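23rd May

Sunday, so I had the bench to myself and the compressor was off. Glue tests, second go at the Clerier hide glue against our usual liquid stuff.

Background for Savita, who was away when this started. Priit came back from the January meet convinced that the Clerier granules hold better in end grain than anything else going, and that sizing the joint first makes up most of the difference. He had this from someone who repairs chairs for a living. I have nothing against people who repair chairs for a living, but I asked what it had been tested against and there was no answer to that.

So. Maple offcuts from the Pinis order, all one board, cut on the same afternoon. Half of them sized with thinned glue and left till it went dull, half glued straight. Butt joints, end grain to long grain, clamped overnight. Then hung off the edge of the bench with the bucket and filled with water until they let go.

What I got: the sized ones held more on average. I don't believe it yet. The spread inside each lot was nearly as wide as the gap between them, and the best single joint of the day was an unsized one. If I dropped the two weakest unsized pieces the gap would close up almost completely, and one of those had a knot shadow right beside the glue line that I should have thrown out before I started. I left it in because I'd already written its number down, and taking out results after you've seen them is how you end up agreeing with Priit.

Top of the heap was 1135 on the luggage scale (grams of water over the bucket's own weight, for anyone reading this cold). That sounds like a nice exact number. The scale jumps in steps of 5 and I read it while the bucket was still swinging, so please don't quote it back to me.

Temperature is the other thing. The Clerier sheet says to keep the pot steady and gives a narrow range. My pot has a dial with a picture of a snail at one end and a flame at the other. I had the kitchen thermometer in it and it drifted the whole morning. Fuad reckons overheating for an hour or so makes no odds and that it's all day every day that kills the strength. Could be. He also told me Lill clamps don't slip, and I have two that do.

Cleanup: hot water gets it all off, which I'll grant is a real point in favour. With the liquid glue I'd have been scraping.
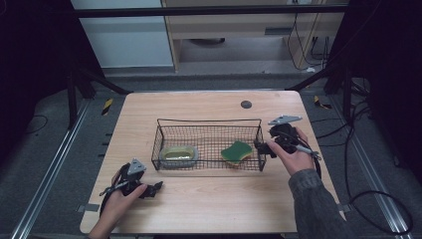 Photo: Siiri Rebane

Smell is stronger than last time. Chih-ming says old granules smell worse and that a fresh tub has hardly any. Ours has no date on it. I've written to Jendetti, who sold it to us, asking when it was packed. If it's been sitting on their shelf for years then the whole comparison is off, in a direction that would suit Priit, so I'd like to know before he does.

On the open time claim: the leaflet talks as if you've got all the time in the world provided the wood is warm. I warmed the pieces over the heater and still had skin forming on the last of each batch before I got the clamp on. Those pieces are marked with a pencil cross. No pattern in them that I can see, but there aren't enough to say.

Also noticed the break surfaces are different colours, paler on the sized pieces. Siiri thinks that means the glue stayed at the surface and didn't get drunk up by the pores. It might mean that. It might also mean I put more on. I didn't weigh the glue either day, which was dumb, and it's the first thing to fix.

Next time:
Weigh the glue on every joint.
No knots or shadows within a thumb's width of the line.
Someone else to load the bucket, without being told which piece is which.
Hang a proper hook so it doesn't swing.
Try one lot clamped only 90 minutes, as Fuad keeps asking.

Broken pieces are in the shoebox under the vise, in order. Please don't burn them.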